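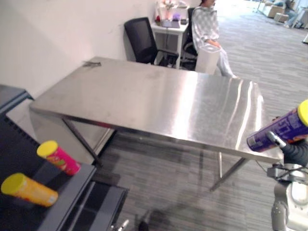

Brodie Kereama
Writes about small rooms, shelves and what we keep on them

In September I decided that our snack corner must have some order. I have lived in this country for six years and I still find it strange how many snacks come in a can with a plastic lid. At home we had paper bags, and a paper bag you fold, you put a clip, finished. A can does not fold. It stays the same size when it is full and when there are only crumbs inside.

We had purple, pink and yellow-orange. I don't remember any more which flavor belongs to which color, I only know that my wife takes the purple and the children take whatever is open. All of them have a yellow lid, so from above they look the same. This was my first problem, because I wanted to keep them standing in a deep drawer, and in a deep drawer you see only lids.

I tried to lay them down. Then you can read the side, but they roll. On the gray counter one can lying on its side is all right until somebody closes a drawer too hard. On the steel table it is worse, the top is so smooth. I bought this table used from Van den Broek, a shop for restaurant furniture near the ring road, and I paid 125 for it, with delivery on a Tuesday evening. It is too big for us, I admit. My brother-in-law asked if we are opening a butcher shop. But I like it very much. You wipe it one time and it is clean, and in the afternoon it shines so strongly that I must sit on the other side.

For the cans I looked at a rack from Skoketti. It has sloping shelves, and when you take one can the next one comes forward. Very nice, but it costs 359, and for that money I can eat snacks for a long time. Then I found a simple wire shelf from Horkia for 147, still too much for me. In the end I cut a piece of old yoga mat and put it in the bottom of a flat box. The cans lie on it and don't roll, and the labels look up. The cost was nothing and it took about 300 seconds, if I don't count looking for the scissors.

The rule is now that an open can stands and a closed can lies. The children follow it more or less. My wife says she never had a problem to find the purple one.

Next I want to do the tea. We have too much tea, and half of the boxes are from guests.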